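Prolon puts robot arm on desktop refurbishing line in Villanueva

15 September 2021

Prolon, which refurbishes used office computers for resale, has put a robot arm to work at its Villanueva shop, where it handles small parts at an aluminum bench next to opened desktop towers. The company says the arm has taken over part of a job that used to fall to the technicians between repairs: standing loose boards and strips in holders so they can be checked and reused.

The shop takes in 800 desktops a month, most of them from a leasing company, Fima, that replaces its machines on a fixed schedule. Until this summer each technician opened a tower, took out what was worth keeping and sorted it by hand. Small parts went into trays, and the trays often sat until the end of the shift.

"You would have a tray of boards at five o'clock and you had to deal with it before you went home," said Iñaki Collado, who runs the bench area. "People stayed late for that. It was the part of the day they complained about."

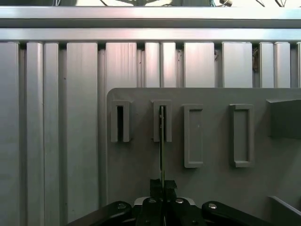
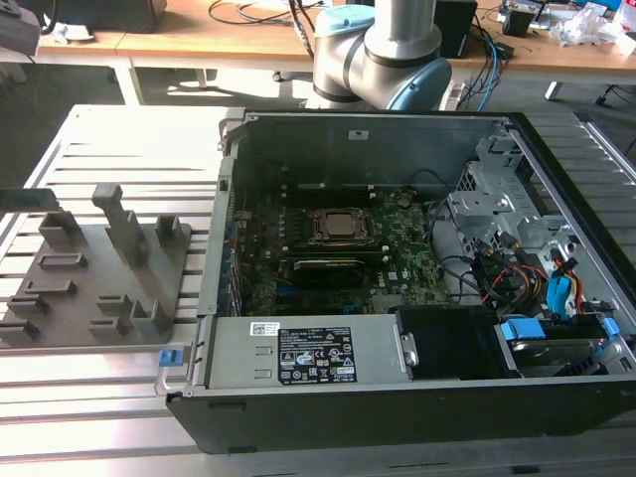
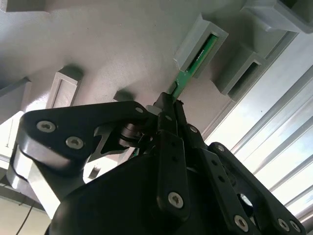 At the Villanueva bench

Collado said the hardest thing to settle was how much of each computer the technicians should still handle themselves. The first plan, drawn up with the integrator Tirelik, gave the arm a longer list of tasks. It was cut back after the technicians pointed out that towers come in from many offices and in every kind of condition. A narrow green circuit board held on edge in the gripper and guided into a gray slot holder is the sort of work that stayed on the list. Opening the cases, checking the processor socket and deciding what gets scrapped all stayed with people.

The holders have also been changed more than once. The fixture plate beside the tower is 3D-printed, and the shop can print a new one when a different shape of part comes in. Two technicians now spend part of the week on that work — drawing holders, printing them and trying them at the bench. Both were trained by Tirelik over the summer, and their pay grade was raised to match.

No jobs have been cut, according to Prolon. The late finish has gone from the regular schedule, though the technicians lost some overtime with it, and not all of them were happy about that. Collado said the company agreed to a flat payment of 200 euros a month through the end of the year to make up part of the difference. What happens after that has not been decided.

There have been other complaints. The bench takes up space that was used for storage, and finished machines now wait in the hallway on busy days. Technicians also have to keep parts in a set order for the arm, and some say they were faster working their own way.

Prolon has set a target of 3,000 parts handled at the bench before it considers a second arm. A meeting with the staff on the results is planned for November.

Contact the newsroom | © 2021 All rights reserved | Back to top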